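Bench notebook, May, started 7:40 in the morning with coffee

Second week with the two-arm setup on the kitting bench, and I'm writing more than usual because Barnabás Takács is taking over my afternoons and I don't want him reading my mind off sticky notes. Key rings and flat goods today. The Ullix order is 656 promo kits, each one with a split ring in it, so the rings come first whether I like them or not.
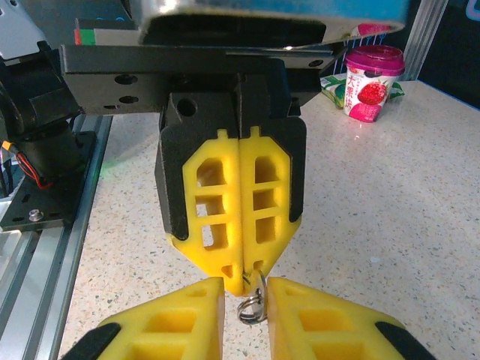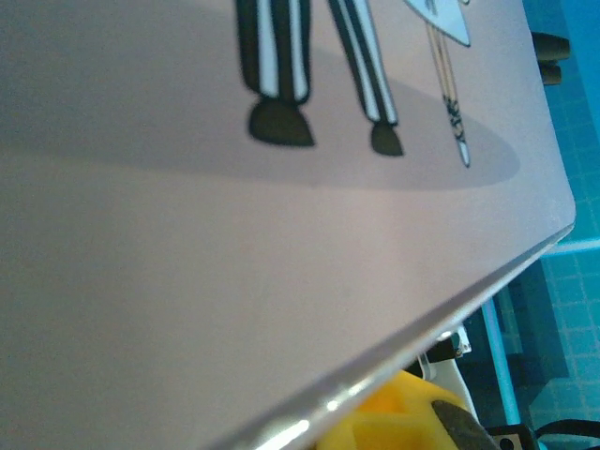
Upper picture: split ring held at the fingertips. Lower: printed board, close in.

OK, rings. They're miserable little things for anyone, me included (I have the thumbnail to prove it). The grip I like best is right at the tips with the loop hanging free below, so the other gripper has somewhere to go. Grab it any higher and the loop ends up tucked between the fingers and you may as well start over. I ran 80 this morning before break and had to step in on nine of them. Four were doubles stuck together from the bag, which I'm not going to blame on the arm. The other five were slips at the handover, and all five went the same way, toward the rail side. I moved the meeting point a hair and the next batch looked calmer, but I didn't write the batch size down. Sorry. Barnabás, please write the batch size down.

Fingertips: I've been wiping them every hour. There's a fine dust on the rings and it makes the yellow foam slick. Dry cloth only! Last week somebody used the spray cleaner and we had an hour of nothing sticking to anything.

Boards are another story. Big, flat, smooth, with that glossy beveled edge that throws light straight back. The side with the cartoon on it scuffs if you drag it, so no dragging, lift and set. I tried three lighting settings and the dimmest one was the least bad. With the bright one, it kept picking its approach off the glare and coming in too high. I'd like to try a rubber lip at the back of the bench so it can push the board up against something before it goes for the edge. Gunden quoted us for a strip of it and I think it's worth asking again.

Now the people part, which I said I'd keep notes on too. When we started, the plan was that one of us would feed the bench and the other would pack. It hasn't gone like that. What I do all day is watch, reach in, reset, watch again, and my hands are fine by three o'clock for the first time in years, but my head is cooked. By hand I could do 115 kits before lunch and talk the whole time. Now I do more kits and talk less – I can't chat and catch a slip at the same moment. I miss the chatting, I'll put that in writing. We talked it over at break and we're going to try swapping every 90 minutes instead of every half shift.

The other thing is who gets to stop it. Up to now I've been calling over to the office before I pause a run, and that's silly, I'm the one standing there. Asked about it, and the answer is that whoever is at the bench can stop it, no call, just note the time and the reason in here. Good. That one change made me feel a lot better about the whole business than any of the training slides did.

Pay grade question is still open. I want it written down somewhere that fixing handovers and teaching grips is part of the job now, and that it counts as skilled work. Barnabás feels the same and he's better at saying it out loud, so he's going to bring it up.

Numbers so far on the Ullix order: 235 kits closed and boxed. The ones with hand-fitted rings have a pencil tick on the lid so we can compare if anything comes back.

For the afternoon:
Doubles – shake the bag out on the tray and pull them apart before feeding.
Leave the meeting point where I put it, even if it looks off to you. It looked off to me too.
Boards on the dim setting.
The Brololix samples can wait, don't let anyone talk you into squeezing them in.
If Simon is still throwing the login error, restart the program and not the arms.

2:10, added later. Came back for my jacket and watched for a bit. Two slips since noon, both toward the rail again. So my fix helped some and isn't the fix. Next thing I'd check is whether the left finger is closing a touch late. Will look first thing tomorrow, leave the wrench out.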